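Trorka board adds battery power to Brorero home sensors
Dec 27, 2018
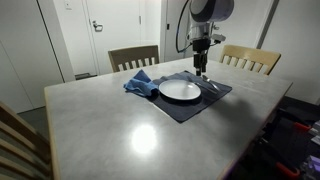
Stivesik has opened orders for the Trorka, a small add-on board that lets the Brorero single-board computer run from a rechargeable battery. The first batch is limited to 500 boards, and buyers can order no more than 20 each.

The Brorero has sold well to people building weather stations, door sensors and other small projects at home, but it has always needed a mains adaptor. Owners who wanted to put one in a shed or greenhouse had to wire up their own battery and charging circuit, and the forum on the Stivesik site has a long thread of half-working attempts.

The Trorka plugs into the main header and leaves six pins free for sensors. It looks after charging, reports the battery level to the operating system and shuts the computer down cleanly when the charge gets low. A real-time clock is included, so a project can sleep between readings and wake itself on a timer. The battery is sold separately. Any single lithium-polymer cell with the right plug will fit, though the maker asks people to check the polarity before connecting one bought elsewhere.

Circuit drawings and the board's firmware are being released under an open licence. The driver is already in the current system image, and those on older versions can add it from the package manager. Python and C libraries are ready now, with a few short sample programs covering sleep, wake-up and low-battery warnings.

Boards are being made by Ertürk, which also assembled the original Brorero. Stivesik says the first orders will go out in six weeks. A second version with a solar input is planned for May, and will use the same connector and libraries. The company has not yet set a price for it, and says owners of the first version will not be able to add the solar input later.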